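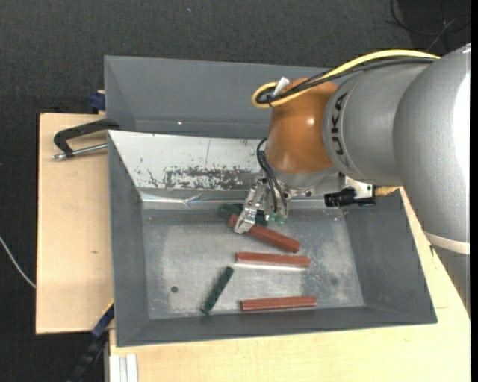
Tondex open bin, gray, the low rectangular one. Bought 2, had them since April, so this is a fair-use review and not a day-one thing.

Short version: good bin, ugly fast, would buy again.

We keep bar offcuts in ours. Reddish-brown ones and dark green ones, mixed together, which is probably wrong but whatever. The flat floor is the best thing about it. No ribs, so a bar lies down properly and you can get a fingertip under the end of it. Had a Cutilano tray before this with ridges all over the bottom and short pieces would wedge in there every single day. Hated that tray.

Now the bad. The finish. Metal floor goes dull and blotchy, rubbed light patches, pale marks, all of that. I tried a degreaser, then a scouring pad, and the scouring pad made it worse so don't do that. Doesnt affect anything, just looks old. If you want somthing pretty for a front counter, get another bin.

Noise: yes. Drop a bar in from any height and everyone looks up. A rubber mat would fix it but then you lose the flat floor, so I live with it.

Sits fine on a wood tabletop. I have mine one behind the other, takes up less bench that way. No scratches on the wood that I'm blaming on the bin. It does slide a bit if you shove it, no feet on it at all.

Price was 497 at Celcombe. Same bin was 596 at Rusnák with slower shipping, so check both. Mine came in 13 days, one corner of the box crushed, bins fine.

Missing: a label slot. For this money there should be a label slot. I use masking tape and it peels.

4 out of 5. Lost one for the finish. Might get a third if Celcombe drops the price again.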